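4.2 Clearing and Loading the Carpeted Table

The Brovemer table has a carpeted top with rounded corners. Clear and load it in the order given below before starting any sorting task.

1. Remove all items from the top and brush the carpet in one direction.

2. Check that the surface lies flat along all four sides. Press down any lifted section and hold for 40 seconds.

3. Place the boxed item first, in a far corner.

4. Place bagged snacks next to the box with the printed side up.

5. Add soft toys, then markers and pens. Keep the items toward one side and leave the center of the table clear.

NOTE: Items may lie at any angle. Do not straighten wrappers or smooth out foil.
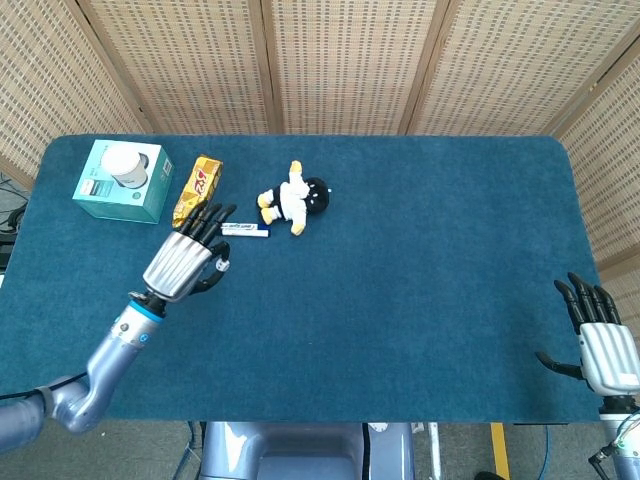
Figure 4-3. Table with items grouped at the far left: box, gold snack package, plush doll, white marker.

6. Confirm that every marker is capped before it goes on the carpet.

CAUTION: Ink cannot be removed from the carpeted top with solvent cleaners. Blot the stain with a damp cloth and order a replacement cover, part 394, if the mark remains.

CAUTION: Do not use opened food packages. Crumbs work into the pile and shorten the life of the cover.

7. Write the item list on the load sheet and initial it.

To unload, repeat steps 5 through 3 in reverse order, then go to section 4.3, Storing the Cover.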